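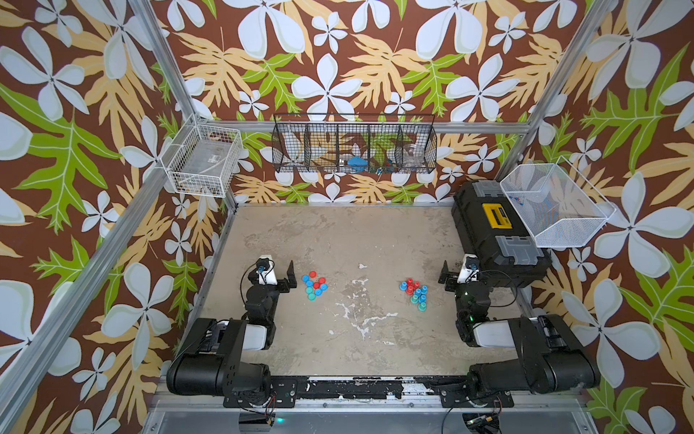
Fig. 2. Patterned wallcovering on back and side walls, caps on the surface.

Print this page | E-mail this page

Home | Guides | Wallcoverings | Storage | Contact

SECTION 10: LINING AND FITTING OUT A SMALL THREE-WALLED BAY

The Nokatari leaflet says a bold print can be hung in an afternoon by anyone with a brush and a straightedge. We doubt it. A large flower pattern on a brown ground shows every bad join, and the corners of a small bay are where the joins end up.

1. Empty the bay and wipe down the walls. Skip the "no-prep" advice on the Kokkonen paste tub.

2. Hang the back wall first. Put the biggest flowers high up, where shelves won't hide them.

3. Turn each corner with a narrow overlap. The leaflet calls for a butt joint. Ours opened by October.

4. Leave the paper alone for 2 days before fixing anything to it.

NOTE: Seltham batch 1627 is a shade darker than the rolls sold before it. Check the number on every label, whatever the shop tells you.

CAUTION: Cover the work surface before you touch up any trim. White splatter on a mottled beige-gray top does not "blend in," and the Jolley remover took off more of our finish than it did paint.

FITTING THE BASKETS

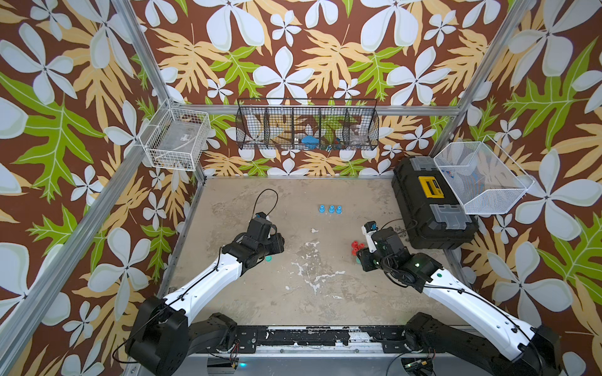 5. Fix the long basket to the back wall just below the rail. Dividers are sold as a way to keep small parts sorted – they will, if you put things back.

6. Hang the smaller wire basket on the left post. It suits light, flat items such as plastic sheet or bags.

7. Use a clear mesh basket on the right if you want to see what's in it without reaching. Small things still slide to the bottom.

8. Stand the toolbox in the back corner beneath the mesh basket. Leave enough room to lift the lid.

9. Put caps and other small parts away before wiping the surface.

NOTE: The maker claims 100 percent washable paper. Try a damp cloth on an offcut first. Ours lost a little of the lime green, and the maker's answer was to wipe more gently.

If a strip lifts near the floor, see Section 11 – and don't reach for tape.

Questions? Contact the guides desk | Copyright 2020 | Back to top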